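Gripper shootout — speaker notes, Tuesday, September 19, 2023
Ewurabena Agbeko (first half), Ľubica takes the cable part

Open: who here has swapped a gripper on a Friday and regretted it Monday. Wait for hands.

Why we did this. Lurnari wanted one gripper for mixed bins. We had two candidates, the Podura and the Esik. Same arm, same controller, same bin. Only the fingers change. Say this slowly, people always ask.

Test plan — keep short. 145 picks per gripper. Items reshuffled by hand after every run. Fail = drop, double pick, or no grip in 18 seconds. No retries counted. (Someone will say retries matter. Yes. Later slide.)

Results. Podura better on flat stuff, worse on anything round. Esik the other way, and slower to close. Don't read the table out loud!! Just point at the round items row.

What went wrong: calibration drifted after the first swap, lost 3 days finding it. Was the mounting plate. Appiah now ships a pinned one, we should of asked for it in January.

Ľubica — cables. Long loop = free wrist but it can get between camera and bin. Short loop = clean view, wrist runs out of slack. We went long. Mention tie spacing, ask who uses a dress pack.

Next slide, leave it up while she talks

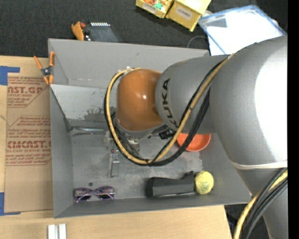

KUKA arm over the test bin: bowl, ball, sunglasses, black part. Note the cable loop.

Points to hit here:
thin finger near the floor — approach angle matters more than force
ball and bowl are the hard ones, come back to resuts table if time
clamp the bin. Please

Skip the controller timing slide if we're past 2 minutes left.

Questions. If cost comes up send them to Ľubica Malý, she has the quotes.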